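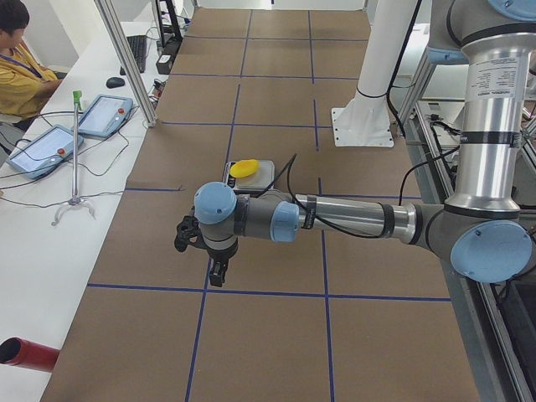 Weighing task: grid or no grid?

Wellevberg Robotics Club > Student projects > Arm group

kaj_a
Posted Friday, October 10, 2025
Our group has to put a part on the scale, read the weight, and move it to the right square. Right now the scale sits on the brown paper with the yellow piece on top, and we type in the position of every tape square by hand. I want to drop the grid and teach points from the pendant only. Any objections?

vedis_toft
Yes, one. The tape is how we know when something has moved. In June the scale got bumped and we lost two meetings before anyone checked it against the lines.

kaj_a
We could tape the outline of the scale and skip the rest. The paper shifts too, so the squares are only as good as the last person who smoothed it down.

forsyth901
I'm with Kaj. Taught points repeat fine if the base stays put. Typing numbers gave us 7 bad picks last week and most of them were typos.

vedis_toft
Typos are a reason to use a file – they have nothing to do with the tape.

halldora_h
Whichever you choose, keep the approach height well above the scale. You have the gripper pointing straight down and a cable right next to the scale. Come in from the side of the cable-free squares and slow down for the last part.

Also, two arms on one table means two stop buttons. Have one person at each pendant when both are running.

kaj_a
Fine on the heights. We only run one at a time for now.

ragnheidur
Can you do both? Teach one corner, then calculate the other squares from it. The Ellcombe team did that and needed nearly 5 minutes to set up again after moving their paper.

forsyth901
One corner won't catch rotation. You need at least two, three is better.

ragnheidur
True, three then.

kaj_a
OK, I'll try three corners on Monday and post the errors. The grid stays until then. I still think it's extra work.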